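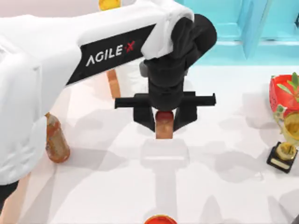 *White casings, a black label panel, one red X. Computer render.*

**Why is everything white again?**

3/4/22

Start in a paint store. Any paint store. The one I went to, Kassa, out past the bus depot, carries 925 colors and the man at the mixing counter told me most of what he sells in a week is white. Not one white, a whole rack of them. Whites with pink in, whites with green in, a white called Irari that looked gray to me until he held it up next to the gray.

People bring back white more than any other color, he said. They get it home and it's wrong. It's blue at night. It's yellow next to the tub.

I painted a hallway in November so I know. Two coats, then a third becuase the second dried streaky, and when the lamp went on it looked like the inside of a fridge. My sister liked it. She would.

So, white. It never really went away, but it did have a bad stretch. Anyone who owned a beige kitchen will remember. Then the almond stuff, then stainless, then a few years when every toaster was red and trying to be cheerful. Now walk through a housewares floor and it's white kettles, white fans, white air cleaners, white trash cans with a soft lid. Usually one dark bit to set it off. Usually one very small dot or letter in a color, like a button on a coat.

Naledi Rampersad has been picking finishes for 8 years, first for bathroom fittings and now at Erau, a small studio that does housings and handles for other people's brands. Her desk has a box of chips on it. Flat ones, shiny ones, some with a grain you feel more than see.

"Clients ask for white like it's the absence of a decision," she told me. "Then we spend four weeks on it."

Four weeks mostly on gloss. Shiny white shows every fingerprint and makes a cheap curve look cheap. Flat white holds dirt at the corners, where a thumb goes. She likes something in between and says the shop lights will lie to you about it either way. Her trick is a windowsill. Chips go out on the sill in the morning, and she looks again at lunch and again when it's getting dark. Low tech. I tried it with the leftover hallway paint on a piece of card, it works fine.

Then there's aging. Everybody's seen it, the old computer in the attic gone the color of tea. The Pakoso kettle my parents kept by the window had one brown side and one clean side, and you could turn it around depending who was coming over.

Rampersad keeps a shelf of stuff like that. Yellowed phones, a hairdryer, a soap dish. She bought most of it at yard sales and won't say what she paid. She doesn't mind the yellow. What bugs her is when the parts don't match, a door gone cream and a frame still bright, two plastics bought from two places and nobody checked.

Back at Kassa they'd sold nearly 600 cans of the one called Irari since the new fan decks came in. The mixing guy doesn't have it at home. His place is green, all of it, even the celing.

I asked what he'd tell somebody starting on a white room tomorrow. Buy the small can first. Paint a board, move the board around. Look at it with the lamp you actualy own.

My hallway's getting redone in spring. Same white probably, different bulb.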